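Giving up the car, month seven

October 31, 2020

I sold the car in March, to a man called Ifans who kicked each tyre in turn and then paid what I'd asked, so I suppose the tyres passed. I had been telling people for years that I could manage perfectly well without one. This is the danger of saying things in front of Cadi Beddoe, who remembers them.

The first few weeks were smug ones. I walked to the shop. I walked back from the shop. I discovered that a bag of potatoes weighs what it says on the bag, and that I had never once believed it before.
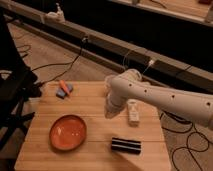
Then came the matter of the hill. When you drive up our hill it is a slight change in the noise of the engine. On foot it has a lower slope, an upper slope and a false summit by the postbox, where I stop and pretend to look for a letter. Myfanwy Meredith, who is older than me by a good margin, passes me there most mornings and says "nearly there" in a voice I have come to dread.

I did look at electric bikes. The one I liked was £2,165, and the one the shop wanted me to like was £2,436 and had a bell. I went home to think about it and am still thinking. Lleucu Powell lent me her old pushbike in the meantime. It has five gears, of which 2 work, and they are the same one.

The bus is better than I'd feared, provided you treat the timetable as a sort of local legend. I have read more novels at that stop than in the previous ten years put together. I have also learned a great deal about Giuliana's knee.

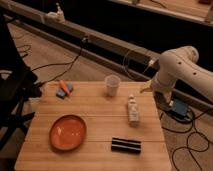

What I miss is the boot. I don't miss driving, or parking, or the yearly letter about the insurance, but I had no idea how much of my life was kept in the back of that car. Wellingtons, a folding chair, three umbrellas, a tin of paint I was going to return. It all lives in the hall now and we step over it.

I'll see how the winter goes before I say anything rash. Cadi has already asked whether I'll be getting another one in the spring. I told her certainly not, and she wrote it on her calendar.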